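Looking after table linen and everyday plates

Red and other dark cloths

Wash a new red cotton cloth by itself for the first three washes. Use cool water and a liquid detergent, as powder can leave pale marks in the folds. If you want to know whether the dye is still moving, press a damp white hankie on a corner of the hem and leave it for a few minutes. Any pink on the hankie means it goes in alone again.

Dry dark cloths inside out or in the shade. A cloth pegged out in full sun all summer will have a faded stripe along the line by September. Iron on the wrong side while it is still slightly damp. If it has dried out completely, sprinkle it, roll it up in a towel and come back in an hour.

Gravy, wine and candle wax

Gravy: scrape off what you can with the back of a knife, then cold water from behind the stain. Work in a drop of washing-up liquid and leave it before it goes in the machine. Hot water first will set it.

Red wine on a red cloth still shows once dry, usually as a brownish ring. Blot, then soak in cold water with a spoonful of oxygen bleach, if the label allows it. Do not use chlorine bleach on anything coloured.

Wax: put the cloth in the freezer, crack the wax off, then iron what is left between two sheets of kitchen paper on a low setting. Keep moving to a clean bit of paper. Coloured candles may leave a tint, and surgical spirit will shift most of it. Try it on the hem first.

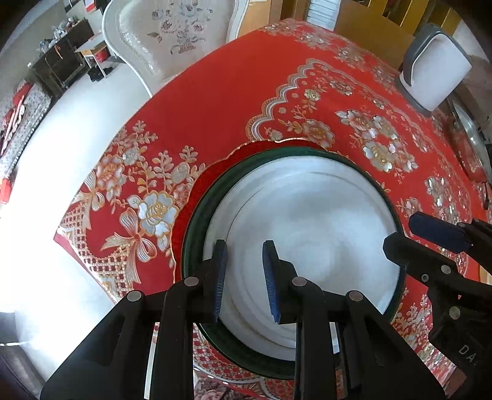 Grey marks on white glaze are nearly always metal from cutlery and not scratches. Make a paste of bicarbonate of soda and water, rub it on with a damp cloth in small circles, and rinse. For stubborn ones use a cream cleaner, but keep it away from painted or gilded rims. I bought a tub of Vorkine paste for this job and it did no better than the bicarb.

Tea and tomato stains come out with a soak in warm water and a denture tablet. Leave it overnight if need be.

Plates with a coloured rim last longer washed by hand. If they must go in the dishwasher, use the short programme and leave space so the edges do not knock together. Our Katsaros dinner plates went through the long wash every night and the rims had dulled well before the middles.

Stacking and storing

Six to a pile is plenty for heavy plates. Deep ones put more weight on the foot of the plate above, so I stop sooner with those. Put a circle of felt or a paper napkin between any you use only at Christmas. Check the underside of each plate for a rough foot ring, which will scratch the one beneath. A few rubs with fine wet-and-dry paper, 2,000 grit, will smooth it. Rinse off the dust afterwards.

Roll tablecloths on a cardboard tube if you have the cupboard length. Otherwise fold them a different way each time, so the crease does not wear through in the same place. No plastic bags. An old pillowcase keeps the dust off and lets the cotton breathe.

Put cloths away unstarched. Starch yellows, and silverfish eat it.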